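Birkirex tracker > Perception > Segmentation
Ticket 138: Arms flagged as unknown obstacle after planner update
Status: Reopened
Priority: Medium
Opened Jan 28, 2023

Summary
Planner aborts with "collision imminent, unknown object" when both grippers are low in front of the sofa. The self-filter should be removing the arms from the head depth cloud. It removes most of them. What it leaves behind gets clustered and passed to the planner as furniture.

Environment
Claseo planner, current branch. Trinine self-filter, default padding. Living room setup in the Marín flat.

What I was told
That this is a calibration problem. I have been told that on every perception ticket since October, so I ran the calibration again before writing this up. Residuals are fine. Same abort.

Log, trimmed
planner: request accepted, goal = seat_front
selffilter: 2 arms masked
cluster: 1 new object, label unknown, 102 points
planner: collision imminent, unknown object
planner: abort, code 7

Tried so far
1. Recalibrated head to base. No change.
2. Raised filter padding one step. Abort goes away, but so does the lower corner of the blue pillow, and the planner then thinks the space is free. I don't count that as a fix.
3. Restarted the filter node, as suggested. No change, as expected.
4. Turned off the wrist cloud and used head only. Still aborts, so please stop blaming the wrist camera.
5. Replayed the same bag 200 times. It aborted every time. Whoever wrote "intermittent" in the old ticket, I'd like to see the evidence.

Working theory
The leftover cluster sits next to the arm in every replay and moves when the arm moves. The robot model has rigid links and nothing else. It has no cables and no fabric, so the filter has no reason to mask either one. I can't rule out a timestamp lag between joint states and depth, but a lag should smear the whole forearm and I only get points on the outside of it.

I also don't trust the carpet. The floor fit wanders when the wrist view is moving, and the streaks give the feature matcher plenty to get wrong. That may need its own ticket. I'm not closing this one on the strength of it.

Views from the setup, wrist first, then two from the head:

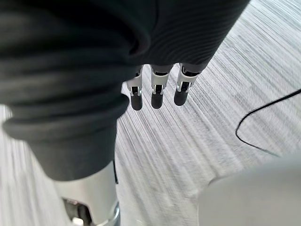
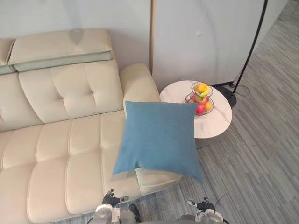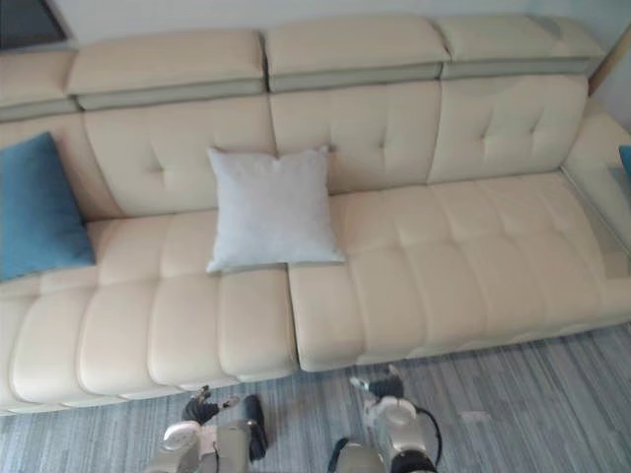 Reply from the planning side:
We can reproduce with your bag. Agree it isn't calibration, and sorry for the canned answer. Adding a cable volume to the model is possible, but a fixed capsule will be wrong as soon as the loop shifts. Could you send one run with joint states delayed on purpose? If the cluster keeps its shape, we'll drop the lag theory and move this to the model owners. Leave the padding at default until then. Keeping the ticket open.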